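Mutunora compares two kinds of gripper fingers

The hardware group at Mutunora has started to compare soft fingers for its hand-held grippers. The tests are done at ordinary office desks, and Veikko Manninen, who leads the work, wants it to stay like this. "A clean test bench tells us very little," he says.

Each operator works with 2 grippers, one for each hand. Each round of tests takes 90 minutes, and then the fingers are changed and the same tasks are repeated. 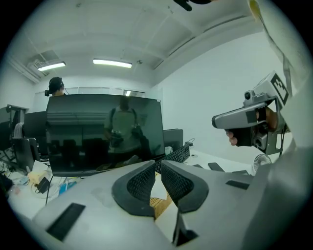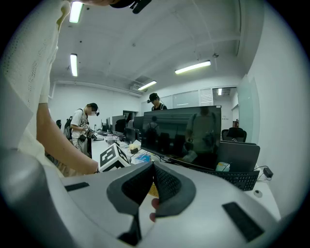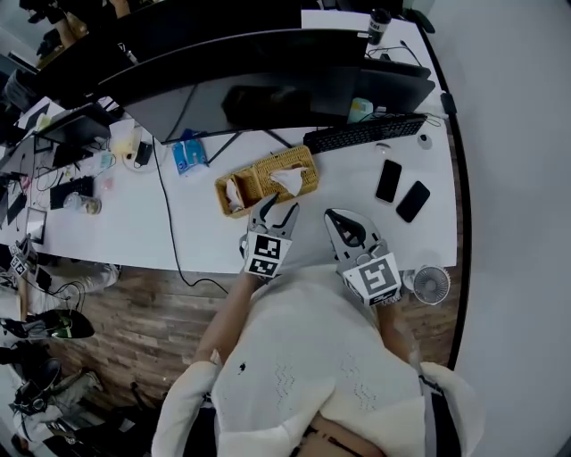
Tyyne Pesonen

The first fingers have a thick rim and the second ones are more narrow at the tip. According to Manninen, the narrow type is easier to use with small things, but operators say that it needs more care with soft packages. The group also wants to know if the marker cubes can be followed well when two people work close to each other – this was a problem in July, when the desks were in another room.

Horațiu Matei compares the recordings from the grippers with those from the head cameras. He has finished 4 rounds so far and does not want to name a better finger yet. The results will be shared with Unetti, which plans to use the same fingers on a robot arm.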